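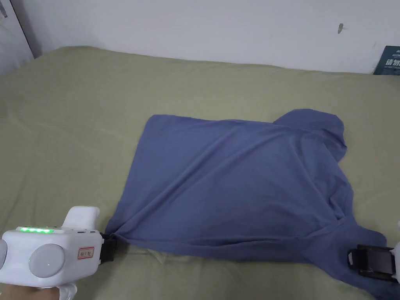

Chidubem Ajayi writes that he folds T-shirts better on a table, and asks why Poltdale insists on a bed.

A bed is where most people do it, and the folding policy has to cope with a surface that gives. Our set is 728 folds recorded with hand-held grippers, 44 of them kept back for testing. Tips for anyone repeating the work at home:

Square the left edge first. Pull from the corner, not the middle of the hem.
Keep the jaws low — a high pull drags the sheet along with the shirt.
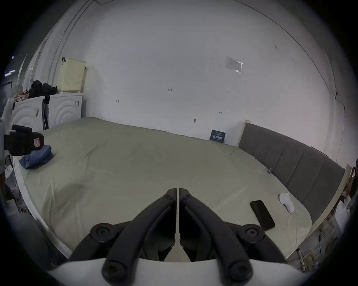 Stop after 6 failed grasps and spread the garment again. Further attempts only tighten the bunching, and the policy learns to copy it.

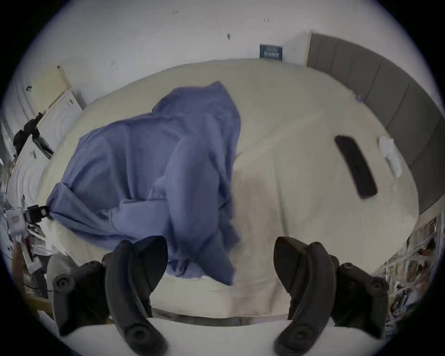 Grasp error was lowest on flat cotton and highest on thick folds. Record both. A crumpled blanket with one long fold running down to the front edge of the bed makes a good hard case, and a dark phone left on the sheet tests whether the policy keeps to cloth. Fix the start pose before each run and note it in the log.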